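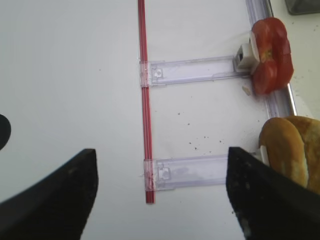 Sandwich station: red rod and clear slider arms

dinesh_ahuja
6 June 2023
Been messing with this since March and I'm finally happy with the bones of it! Red rod, clear arms coming off it sideways, a little white holder on the end of each one. We've got a lunch for 90 coming up and I want both bun halves and the fillings parked where I can grab them.
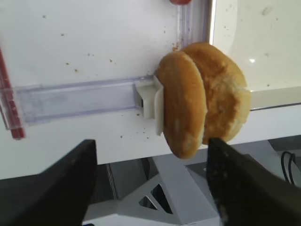

Bun on its edge against the holder, both halves together.

karaki_kate
Looks neat, but why on edge? I'd lay everything flat. Buns roll.

dinesh_ahuja
Flat eats up the whole table (I tried it, hated it).

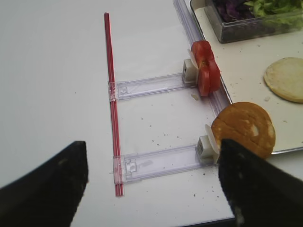
harish_t
I did lunches for 200 out of a church hall kitchen, and tomato was always what slowed us down. It slides, it drips, it sticks to its neighbor. Yours are standing up with one slice overlapping the next, and I'd bet you end up peeling them apart with a fingernail. Paper between them, maybe? The bun on the other arm doesn't worry me.

karaki_kate
Still voting flat, sorry Dinesh.

dinesh_ahuja
Paper's worth a try, thanks Harish. Greens I'm leaving in a clear tub at the far end of the tray, no holder for those.
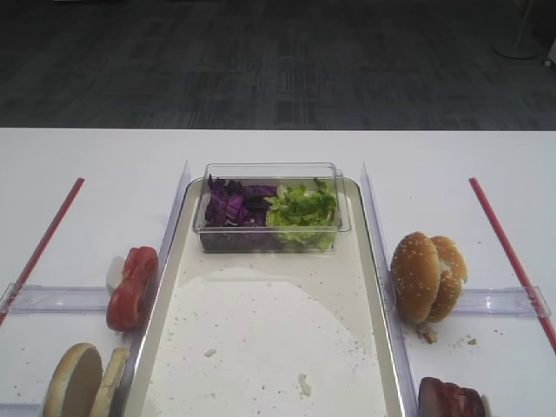

Shredded purple cabbage on the left, chopped lettuce on the right.

harish_t
Okay, the tub I like. I'd put a divider in it though, or you'll have purple lettuce by noon.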